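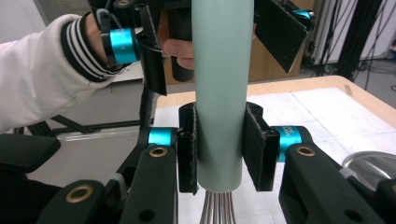

Valentyna Koval on whisks, batter and drawers that won't close

Home News Food People Archive Contact
Print this page | E-mail this story

By Kyrylo Semeniuk
November 2, 2023

Valentyna Koval has opinions about whisks. Strong ones. She teaches the beginners' baking class at Dimusum, the cooking school in Skusgate, and when I got there she was already talking, to me or to the kettle, hard to tell.

"People buy the skinny handle. Why? Pick one with a fat handle and your hand stops hurting." The one she likes is pale mint green, a thick smooth cylinder rounded off at the bottom, thin silver wires. Balloon type. Her second favorite is older and belongs to her sister, who wants it back.

Color matters, she says. More than you'd think. "Put a steel whisk in a drawer of steel things and you're digging for it with egg on your fingers. Green I can find."

She learned to bake in Clirnirley, in her aunt's kitchen, with a fork. Everything with a fork. Sponge, pancakes, cream. Took forever. "My aunt thought a whisk was for restaurants. Then she used mine once and I had to buy another."

So what do beginners get wrong? Long pause, then a list. They go around and around like they're stirring soup. They grip too hard. They pick a bowl too small and half the batter ends up on the sleeve. "Side to side, from the wrist. Let the wires do it. If your shoulder is moving something is wrong."

Thin wires she likes for cream and egg whites. For a heavy dough, no — put it down, get a wooden spoon. She has seen somebody try bread dough with a balloon whisk. Dug it out with a butter knife afterwards. 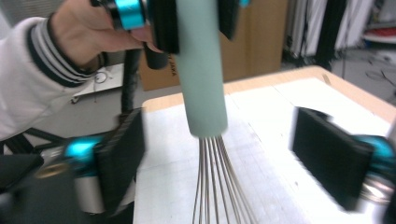
"And look at the join before you pay," she says. Where the wires go into the handle. Thats where old batter hides, and where cheap ones start to wobble. She gives every whisk in the shop a little shake, holds it near her ear. The man at Stetsiuk, the hardware place, has stopped asking.

Price? Not a big worry. Her last one was 100 hryvnias at the market and it has outlived an electric mixer. The mixer had 3 speeds and she only ever used the middle one. It's in the hall closet now.

Washing up is next. She's strict. Rinse right away, not after dinner, not after the phone call. Wires spread a bit under the tap, then hang it. She doesn't put whisks in a drawer if she can help it, they get squashed and somebody always slams the thing shut. At home she has hooks, 7 of them, and one is for keys.

Tables too. She likes a white cover on the table when a class is on, lift it off after, shake it outside. "Flour shows up gray on it, grease shows up right away. Good. I want to see where I made the mess." It gets creased, she doesn't iron it.

Her next beginners' class is full. The one after that isn't, she'd like some people who have never made a pancake, "not the ones who say they never have and then flip it." Bring an apron and a bowl, a bigger bowl then you think. Whisks are provided.

I asked if I could try the green one. She handed me a fork first, two eggs, told me to get on with it, and went to answer the door.

Print this page | E-mail this story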